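How to Declutter a Kitchen Drawer Without Buying Anything

Tuesday, May 4, 2021

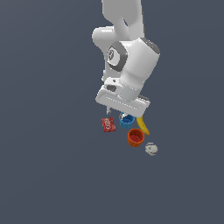 Most advice on this subject starts with a shopping list. Bamboo dividers, clear bins, a label maker. I have bought all of it at one time or another, and my drawers went back to being a mess within a month each time. So I don't trust any method that begins at the store, and I'd suggest you don't either.

What follows takes an evening. I have done it in three kitchens, one of them a rental with a single drawer that stuck.

1. Empty one drawer

One. The people who tell you to pull out the whole kitchen have apparently never had to cook dinner that same night. Tip everything out onto a towel on the counter. Wipe the inside of the drawer while it's empty and check the runners for crumbs.

2. Sort by the last time you used it

You will be told to hold each thing and ask how it makes you feel. I feel nothing about a potato peeler. Ask when you last used it. If you can name a meal, it stays. If the best you can do is "I might need it," put it in a cardboard box.

My neighbor Nnamdi Iyamu tried this last winter and ended up with 38 things in the box, including two melon ballers. He doesn't eat melon.

3. Tape the box shut and write the month on it

I wrote December on mine. Put it in a closet or under a bed. If you need something from it, cut the tape, take that one thing out, and tape it up again. After six months, give the rest away unopened. I know people who look through it first, and they always end up keeping the egg slicer.

A lot of blogs say 30 days is enough. I don't believe that. Plenty of kitchen tools are seasonal, and a cherry pitter in February tells you very little.

4. Put back what's left, longest things first

Lay the long items along one side, handles toward you. Small stuff goes in whatever you already have: a shoebox lid, a loaf pan with a bad coating, the bottom half of a tea box. Cut the cardboard down so the drawer still closes. Fold a paper napkin under anything that slides.

Knives don't belong loose in there at all. A folded piece of stiff cardboard, taped along the open side, will do for a cover until you have something better.

5. Leave a gap

If the drawer is full when you finish, you kept too much. Go back to step 2. About a hand's width of bare wood is what I aim for, and I don't always get it.

Does it last?

Partly. Mine held up well until we moved the coffee things, and then it filled with filters and clips. I redo it twice a year, which takes ten minutes now.

Sang Nông wrote to ask whether the Pandstead expanding tray is worth the money. I haven't tried it. I did own the Bomau one, and crumbs got under the sliding part where I couldn't reach them. Try the loaf pan for a few weeks first and see if you still want a tray.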